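I've been knitting the same sweater since June and I'm finally on the second sleeve! Letay Gebreyes talked me into it (she can talk anyone into wool) and I bought 2,000 yards of the gray Jatik yarn before I'd even read the pattern.

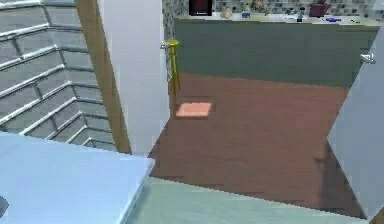 Sleeves are where I always slow down. I had 50 stitches on the needles last night, then 2 fewer, and I still can't find where they went. For the cuff I want slanted lines, one after another, like the light metallic strips on those gray stair treads, only in cream. Letay says slip stitches would do it. I'm going to try a swatch after supper and see if I like it.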